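Talk notes: Everything Has a Home (even the whiteboard)
Berhanu Abdella, Drivside community workshop, November
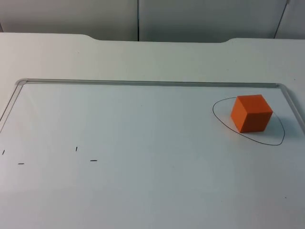 OK, so – start with the question. Who here has spent ten minutes this week looking for the scissors? Wait for hands. Mine goes up too.

My whole method is a marker and a bit of nerve. You put a thing where it belongs, you draw a line around it, and then you leave the line alone. An orange block in a black oval is about as simple as it gets, and I like beginning there – if you can do it for a block you can do it for the stapler!

Point out how wobbly my ovals are. Mine always end up with a bulge at one end and I never redo them. The line only has to say "goes here". If you fuss over the shape you'll be there till tea.

Lay the board flat on the table while you're planning (I used to do it upright and everything slid off, including my coffee). Short marks are fine for spots you haven't decided on yet. Give yourself a week before you draw the real outlines.

Then the Hirvonen shed story. 113 hand tools, nearly 500 screws in one ice cream tub, no labels. Keep it short, last time I ran over. The bit people laugh at is the rake.

Colour – one favourite colour for the things you lose most. Don't go mad with it.

Ask them to pick one drawer at home and only one. If somebody asks about permanent markers, tell them what happened to the bench at Cindodier.

Handouts are by the door, I've printed 100. Cuppa after, then questions.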